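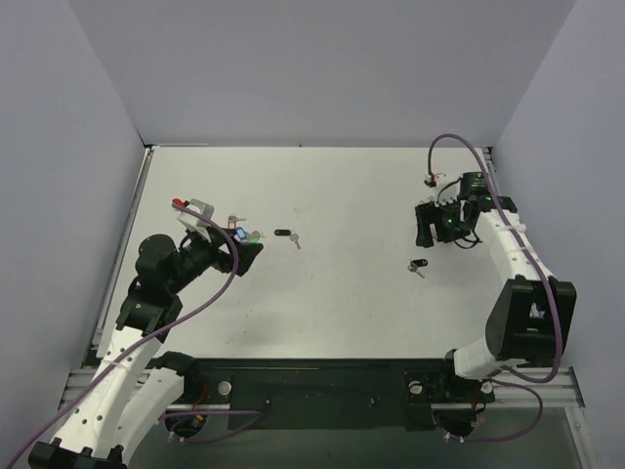 # Stavel: relatives of television actors

Stavel is a table of family links between people who act on television and people who are mostly written about for being related to them. It has 3402 rows. Each row is one claim, such as "A is the sister of B", with the page it was found on and our opinion of that page.

Please read the notes on quality before you use any of it. Most short biographies of this sort are copied from one another, and a claim repeated on thirty sites may well have started as one person's guess.

## Files

- `claims.csv` – one row per claim
- `pages.csv` – one row per source page, with the date we read it
- `disputed.csv` – 193 claims where two or more pages disagree

## Columns in claims.csv

| Column | Meaning |
|---|---|
| `claim_id` | Number, never reused |
| `person` | Name as printed on the page |
| `relative` | Name of the better-known relative |
| `link` | sister, brother, parent, child, cousin, spouse, former spouse, other |
| `page_id` | Points to `pages.csv` |
| `trust` | 0 to 3, see below |

## The trust score

- **3**: one of the two people says so in an interview we could read in full
- **2**: a newspaper or broadcaster says so under a named writer
- **1**: a biography site says so and gives a source that still opens
- **0**: a biography site says so

More than half the table scores 0. We were asked to drop those rows and decided against it, as they are the ones worth studying if you care how gossip spreads. If you only want facts, filter on 2 and above and be ready for a much smaller file.

Ewurabena Odoi and Nii Amissah scored every row separately. Where they differed, the lower score stands.

## What we left out

Net worth, height and "dating status" all appeared in the first draft. Selina Schnyder checked 100 net worth figures and could trace none of them to anything, so the column went. Height was little better. One actor grew by four inches between two pages on the same site.

Birth dates are gone too. Some belonged to private people who were children when the page was written, and plenty were wrong anyway.

## Known problems

- "Cousin" is used very loosely. Treat it as "some sort of relation, perhaps".
- Shared surnames have fooled the biography sites more than once, and they have probably fooled us.
- Half-siblings and step-siblings are nearly always printed as plain siblings.
- Former spouses may have remarried since we read the page. We don't go back to check.
- Pages in Turkish were read by Defne Yazıcı alone, so those scores have had no second reader.
- Ages given for a "first commercial" or "first role" are publicity material. They were never collected and we won't be adding them.

## Please don't

Use Stavel to settle an argument about a living person, or to fill in a profile page. The second has already happened with an early copy, and the resulting page then turned up in our own search as a fresh source. It is marked `circular` in `pages.csv`.

## Changes

**1.1** – February 3, 2021. Removed duplicate rows, split `spouse` from `former spouse`, added `disputed.csv`.

**1.0** – First release, September.

Corrections go to Ekow Sarpong through the issues page. Send a link we can open. "Everyone knows" will be closed without a reply.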